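湿度记录仪校准，饱和盐法，第二轮
2020年11月18日

接着八月那一轮往下做。八月的数据只能用一半，原因当时没有写清楚，先补上：密封罐换过盖子，新盖的垫圈是发泡的，本身吸湿，罐内一直到不了平衡。Emanuel后来把垫圈剪下来单独称重，过夜增重明显。那批数据里凡是用新盖做的，一律作废，不做修正，也不并入曲线。旧盖的保留，文件名后面加了字母o。

这一轮要回答的问题有两个。一，Atel记录仪在中高湿段的偏差是整体平移还是斜率变化。二，从Zundholm库房撤回来的那台Filip（编号724）还能不能继续当参照用。Werbridge那边催的是第一个，第二个是我们自己要弄明白的。如果参照本身漂了，第一个问题的答案也站不住，所以顺序上先做724。

盐的选择没有变：氯化镁、碳酸钾、氯化钠、氯化钾。氯化锂这次不做，低湿段在库房里遇不到，而且传感器在那一段恢复很慢，做完要等很久才能接下一个点。硝酸镁上次用过，对温度太敏感，去掉。氯化钠用分析纯，不用食盐，食盐里的抗结剂会在液面结一层膜，Danica两年前已经吃过这个亏，记录在旧本子里。

配制：蒸馏水，盐过量，搅成湿沙状，底部必须一直看得见未溶固体。液面上方不留大块自由水。罐子用2,000毫升的广口瓶，传感器从盖上的孔穿入，孔用丁基胶泥封。胶泥要压到玻璃上，不要只压在塑料盖上，盖子受力会变形，缝就开了。瓶内放小风扇的方案讨论过，放弃，电机发热不好扣除。

盐浆不要碰到探头。听起来是废话，八月就碰过一次。氯化钠爬壁很厉害，结晶会沿着瓶壁往上走，时间长了能到瓶口。瓶口内侧抹一圈很薄的硅脂可以挡住，抹多了又怕挥发物影响感湿膜，目前的做法是用棉签抹完再用干棉签擦一遍，剩下的就够了。

温度：设定21度。恒温箱显示值和箱内铂电阻差一点，以铂电阻为准。箱门在平衡期间不开。要看读数就从外面读串口，线已经从侧孔引出来了。Corina问能不能在中间换瓶，不能，开一次门等于从头来。

平衡时间：氯化钠那一瓶约38小时后读数才真正停住。此前我们一直按一昼夜算，看曲线，一昼夜时它还在往上爬，只是爬得慢，单看最后几个读数会误以为平了。判断标准改为：取最后一段做线性拟合，斜率落在分辨率以内才算平衡。脚本在共享盘，Esben写的，变量名是丹麦语，先凑合用。

724的结果。氯化镁点偏高，在允差内。碳酸钾点基本重合。氯化钠点偏低，超出允差。氯化钾点偏低更多。也就是说湿度越高，低得越多，斜率掉了，零点没怎么动。这种形状和感湿膜被污染或者老化是对得上的，和电路零漂对不上。库房那两年它挂在新刷漆的墙边，溶剂暴露的可能性最大，但手上没有当时的漆料资料，只能写作推测。

处理：按厂家手册的烘烤流程做一次再生，先高温烘，再高湿回潮，然后重测氯化钠和氯化钾两个点。如果斜率回来，降级为二级参照继续用；回不来就退役，只留着测温度。不打算用软件系数去补，补过的参照再去校别的表，误差链说不清。

顺带记夹层的情况。校准做完以后，Atel要在有人日常走动的房间里跑一段对比，选了楼上夹层。理由是那里通风和楼下不同，热空气往上走，同样的含湿量读出来的相对湿度会低一些，正好可以看两台表在温度偏移下的一致性。桌面高度放一台，靠近地面放一台，衣帽架附近再放一台。外套和包会带进潮气，这一点我是想看的，不是要避开的。

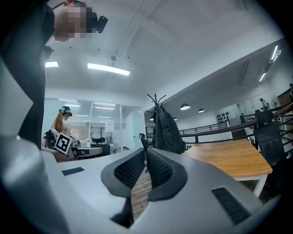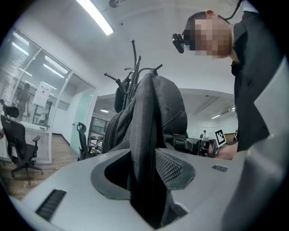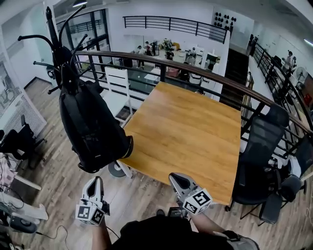
夹层。衣帽架见第二、三张。

布点的几条约定，写给接手的人：
探头不贴墙，不贴木头。木材本身是缓冲体，贴近了读到的是木头表面的湿度，变化会被抹平，响应时间也没法比较。
不放在人坐着时会呼气到的方向。
采样间隔统一，时钟在开始前对一次，结束时再对一次，两次的差写进文件头。
移动过位置就新开一个文件，不要在同一文件里写注释了事。
相对湿度和温度同时存原始值，绝对湿度后处理再算，不要只存算好的。

最后这条是因为上一次交接时收到的只有绝对湿度，换算时用的哪套饱和水汽压公式没有人记得。几套公式在室温范围内差别很小，小到平时可以不管，但是拿来比较两台表的偏差时就和要测的量差不多大了。以后统一用Magnus形式，系数写在脚本开头。

关于滞后。今天的讨论里Florin提出，我们所有的点都是从低湿往高湿走的，只有升程没有回程。确实如此。电容式传感器的滞后在高湿停留之后会变大，库房里夏天的情形恰好就是长时间高湿再慢慢降下来，用升程的系数去修回程的数据，会系统性地偏。补做回程：氯化钾、氯化钠、碳酸钾、氯化镁，顺序反过来，每点的平衡判据同上。时间要多花一倍，Werbridge的报告因此先只交升程，回程作附录后补。已写信说明，对方还没有答复。

回程还有一个麻烦。高湿点出来以后探头上如果有凝露，下一瓶会被带进去的水稀释表层，虽然底部有固体，表层要重新饱和需要时间，平衡曲线前段会多出一个鼓包。做法：换瓶之前让探头在箱内空气里停一会儿，温度不要变。箱外拿着晾不行，手温会传过去。

Atel的初步结果，升程，只看趋势：各点偏差方向一致，大小接近，看上去以平移为主。氯化钾点略有离群，重复一次之后再说。不同个体之间的离散比单台的重复性差得多，所以给Werbridge的建议会是逐台给系数，不给型号通用系数。他们更想要通用的，省事。通用系数不是不能给，给了的话不确定度要放宽，放宽之后能不能满足他们借展合同里的湿度条款，由他们自己判断。

不确定度预算目前的各项：盐溶液参考值、瓶内温度不均匀、参照表、分辨率、重复性、滞后。其中温度不均匀一项估得很粗。瓶子上下温差如果有零点几度，在氯化钾点对应的湿度误差就已经可观。下次在瓶里上下各放一支热电偶，空跑一遍，把这一项实测下来。热电偶先在冰点比对。

杂项：
碳酸钾那瓶颜色略发黄，更换，旧的不倒水池，走废液桶。
氯化镁吸潮，开过封的那罐已经结块，重新订。
丁基胶泥快用完。
恒温箱侧孔的橡皮塞裂了，暂时用胶带缠着，漏不漏热看夜里的曲线再定。
串口线标签重新写过，旧标签和瓶号对不上，读旧文件时注意，以文件头为准。
旧本子里“盐瓶B”指碳酸钾，新本子里指氯化钠。今后不再用字母，直接写盐名。

未决：724烘烤后两点的数据；夹层对比开始的时间，等探头支架做好；回程数据由谁看着，Corina和Danica排一下。烘烤今晚开始，箱子占用，其他人要用请先在门上的表里写名字。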